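Belar publishes simulated comparison of robot grippers and wrist cameras

Plunville, December 7, 2020 - Belar, the automation testing firm, has published the results of its first full comparison of grippers and cameras carried out in simulation. The work took in 3 gripper designs and 15 combinations of gripper and camera position. Each combination was given 200 attempts at the same set of tabletop pick-up tasks.

The comparison was run in Mao, Belar's own simulation package, which draws the room, the table and the items on it and works out how the arm moves and what it touches. All of the grippers were driven by the same Firkon controller model with the same speed limits. Settings were fixed in November and were not changed between runs.

The best combination completed 94 per cent of its attempts. It paired a two-finger gripper with a camera mounted low on the wrist and a second camera fixed to one side of the table. The same gripper did less well when the side camera was switched off, mainly on items placed close to the edge of the work area.

Views from the Mao simulation:
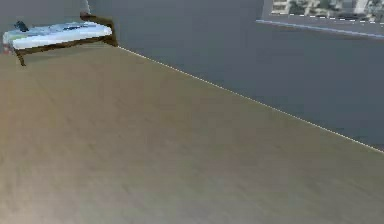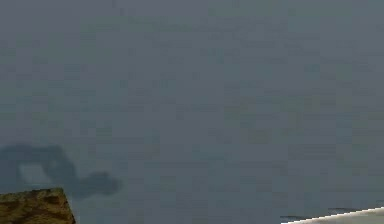

Belar spent much of the project on lighting. Many simulated test rooms use flat, even light, and a control program tuned in one can go wrong when a real lamp is switched on. Mao draws soft shadows from the arm and gripper, and these move as the arm moves. In the second view the gripper itself is out of sight and only its shadow shows on the grey surface, close to the brown block in the corner. Control programs that find items by looking for dark shapes can take a shadow of that sort for something to pick up. The report lists these false starts separately from dropped items, so that readers can tell a camera problem from a grip problem.

"Customers ask us which gripper is best, and they usually mean the gripper on its own," said Zuleica Siqueira, who led the comparison. "We found that moving the camera often made more difference than changing the fingers. If you have a budget for one change, I would look at the camera mount first."

The report also covers how long each combination took to complete a task, and how often the controller stopped the arm on its own. Rooms were kept plain but were given walls, windows and furniture, as a camera on a moving arm will see past the table at some point in most jobs.

Results from simulation do not replace trials on real equipment. Belar plans to repeat the comparison on a physical arm at its Plunville workshop, starting with the best and worst combinations - the dates have not been set. Grip force figures in particular should be treated with care until then.

The full report, the task list and the Mao settings files can be had free of charge from Belar's press office. Firms that would like a gripper or camera mount included in the next comparison should send drawings and weights to the same office.

Press contact: Zuleica Siqueira, Belar, Plunville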